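Memstead Opens Its Folding Room to the Neighborhood
Friday, July 24, 2026

62 shares | 6 comments

CLIRNHOLM – Memstead, the garment reuse shop that has been sorting, mending and passing along clothes in Clirnholm for six years now, is very happy to announce that its folding room will be open to neighbors every week through the end of October. Anyone who has ever stood over a pile of clean laundry and wished for company is warmly invited to come by, pull up to a table and fold along with us.

The idea grew out of our spring clothing drive, when 273 bags came in and we found ourselves folding well into the evening (with a good deal of tea, it must be said). Neighbors kept stopping to ask how we get our stacks so even, and before long we were showing them. Dark fabrics get the most questions, as creases and lint can be hard to spot, so we like to spread each piece out flat on a pale surface and smooth it by hand before making the first fold.

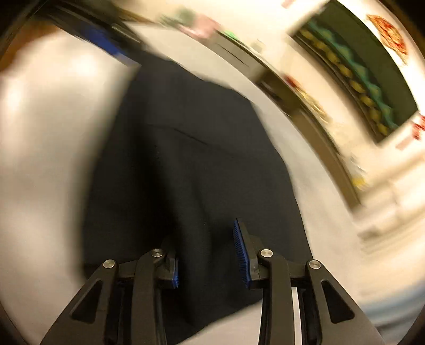
What to Expect at a Session

Each session lasts 35 minutes and has room for 20 people. You are welcome to bring a small bag of your own clean clothes, or simply pitch in with the donated things waiting on our shelves. We'll start with T-shirts and work our way up to fitted sheets, which take patience and, now and then, a second pair of hands!

Folding boards are on loan from Pintér, the housewares store next door, and Darnus is supplying the paper bags we use to pack finished bundles. We are grateful to them both.

Sessions are free. Please sign up at the Memstead front counter during shop hours, and let us know if you would like a chair.

Share this release | 6 comments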